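Datos abiertos > Lenguaje y texto > Bostereo

# Bostereo: textos de envase transcritos a mano

11 de agosto de 2020
Por Cristóbal Espinoza

Bostereo es una colección de 1000 textos copiados de cajas, tapas, prospectos y etiquetas. Los tecleé yo casi todos, por las noches, y los que no tecleé yo los tecleó Rommel Manalo, que escribe más deprisa y se equivoca en sitios más interesantes.

La idea salió de un trabajo para Vellton, donde había que comprobar si los avisos legales de los envases eran legibles. Lo eran, siempre que uno no tuviera que leerlos. El encargo terminó, la costumbre de guardar cajas no, y en casa me pidieron que al menos sirviera para algo.

## Qué contiene

- `textos.csv`: una fila por texto, con identificador, idioma, tipo de envase y transcripción.
- `dudas.csv`: los 78 casos en que Rommel y yo no nos pusimos de acuerdo. Se publican las dos lecturas y ningún reproche.
- `muestra.csv`: 100 filas para quien quiera probar sin descargar el resto.
- `NOTAS.txt`: decisiones de última hora. Conviene leerlo antes de abrir una incidencia.

Hay nueve idiomas. El español es el más abundante y también el peor puntuado. El campo `idioma` admite varios valores, porque una caja de galletas puede pedir disculpas por las trazas de cacahuete en cuatro lenguas distintas y en un solo párrafo.

## Criterios de transcripción

Se copia lo que pone, con sus faltas. Si el fabricante escribió «agitese», en la tabla dice «agitese». Las mayúsculas se respetan, incluidas las que aparecen en mitad de una marca por decisión de alguien que cobró por ello.

Los saltos de línea se marcan con una barra vertical. Los códigos QR no se descifran: se anota `[QR]` y se sigue adelante. Lo mismo con los códigos de barras, `[BARRAS]`. Cuando un carácter no se distingue, va `[?]`; cuando no se distingue el bloque entero, `[ilegible]`. Prohibido completar por intuición. Rommel completó por intuición un prospecto de jarabe y durante un mes tuvimos una posología nueva.
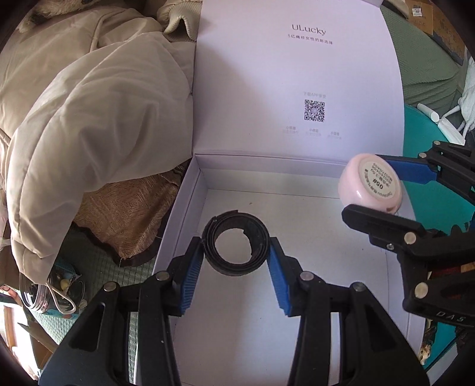 *Tapa con la marca «ULucky», texto en chino y un código QR bajo la línea «下载APP享受».*

En los envases con escritura china no se translitera ni se traduce. El campo `traduccion` existió hasta la versión anterior y se retiró después de que un lector nos explicara, con mucha educación, lo que habíamos puesto en realidad.

## Usos previstos

Sirve para estudiar abreviaturas, fórmulas de cortesía comercial y el imperativo en las instrucciones de apertura. Gavalas, un corrector ortográfico hecho por gente paciente, lo usa para probar cómo se comporta con textos escritos deprisa. Sobrevive bastante bien.

No sirve para decidir si algo se puede comer. Tampoco para comparar productos, ni para reclamar.

## Limitaciones conocidas

La colección refleja lo que entra en dos cocinas y dos cuartos de baño. Hay demasiado té y casi ningún detergente industrial. Las fechas de caducidad se eliminaron, en parte por limpieza de datos y en parte por vergüenza.

El formato Zutovent, que usamos al principio para guardar los saltos de línea, ya no se mantiene. Si alguien tiene ficheros antiguos, el conversor está en la carpeta `viejo/` y funciona cuando quiere.

## Licencia y contribuciones

Uso libre con atribución. Para contribuir, mande la transcripción en texto plano y guarde el envase hasta que la revisemos. La próxima versión está prevista para octubre. No especificamos de qué año.

Comentarios

**marisa_t**: En `muestra.csv` hay un «consérvese en lugar freso». ¿Es errata vuestra o del envase?

**Rommel Manalo**: Del envase. Lo guardo por si hay juicio.

**pdelvalle**: El conversor de `viejo/` me ha borrado todas las eñes.

**Cristóbal Espinoza**: Está en NOTAS.txt, penúltimo párrafo. Pruebe a guardar el fichero en UTF-8 antes de convertirlo.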